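Keeping old posters and prints flat and bright

I do love a good vintage poster, and looking after one is mostly kitchen-table stuff! If yours arrives rolled, lay it face up on clean tissue, put more tissue on top and weigh it down with heavy books for 2 days or so. Don't iron it, please. I did that to a lovely Fokanville railway print and the reds went shiny.

Dust with a soft make-up brush, always from the middle outwards. For pencil marks in the margins, crumble a white eraser and roll the crumbs about with a fingertip (so satisfying).

Hang it away from the window and the cooker, and ask the framer for a mount so the ink never touches the glass. Spare prints live happily under the bed in a flat box, tissue between each one.

Chantelle Mofokeng

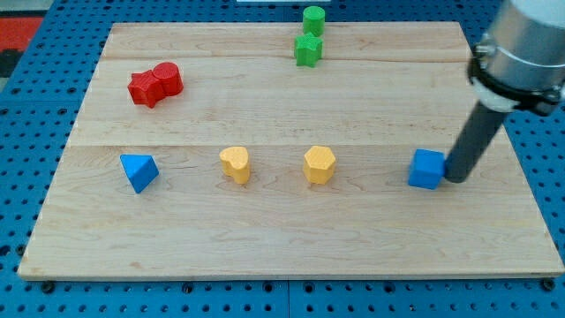

Red and green shapes on a maple board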